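Pleso Shared Kitchen — Frequently Asked Questions

Last updated Sat 21 September

Who can rent the kitchen?
Any person or small business who makes food for sale can apply. You need a food handler card and your own insurance. If you do not have the card yet, send us the application first and we will keep your place while you take the test.

Do I have to rent for a full month?
No. The shortest booking is 3 hours. Members with a monthly plan can choose their hours before everybody else, and the calendar for the next month opens to them first.

What is included in the price?
Ovens, burners, the big mixer, the dishwasher, water, gas and electricity. Towels and gloves are not included. Please bring also your own knives, as we do not lend them.

Can I store my ingredients?
Yes. Each member gets one shelf in the dry room and one in the cooler. Put your business name and the date on every container. Containers without a date are thrown away on Friday evening, and we cannot give money back for them.

Where do I park for loading?
Use the yard behind the building, from the side of the Hajji bakery. You can stop there for unloading, then please move the car to the street. The yard gate is locked at night — ask for the code if you have a late booking.

Is there a deposit?
Yes, one month of your plan. We return it after you leave, when the shelves are empty and the key is back. In July we stopped taking deposits in cash.

May I bring a helper?
You may bring two helpers. Each of them needs the food handler card too.

What about allergens?
The kitchen is not free of nuts, wheat or milk, and we cannot promise it for any hour of the day. You must write this on your labels. Clean your station before and after your work, and keep the lids closed on everything you are not using.

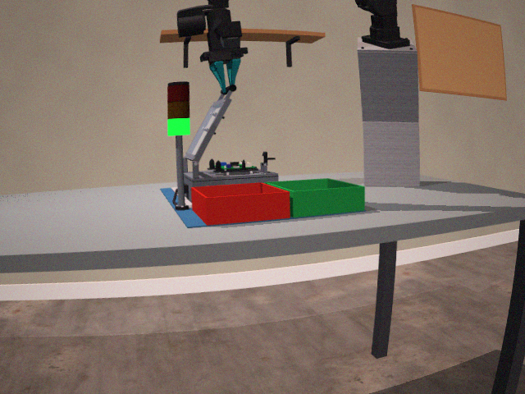

Kamonchanok Sombatkul wrote to us that she wipes her station two times before she opens the peanut sauce and once more after, and she asked if the early hours could be kept for bakers without nuts. We are still discussing it with the members.

How do I cancel a booking?
Write to the office at least 5 days before. Later than this, we charge half of the price. If you are sick, call us anyway — sometimes another member takes the hours and then you pay nothing.

Who do I contact with other questions?
Heriberto Cárdenas answers the office mail on weekdays, in English or Spanish.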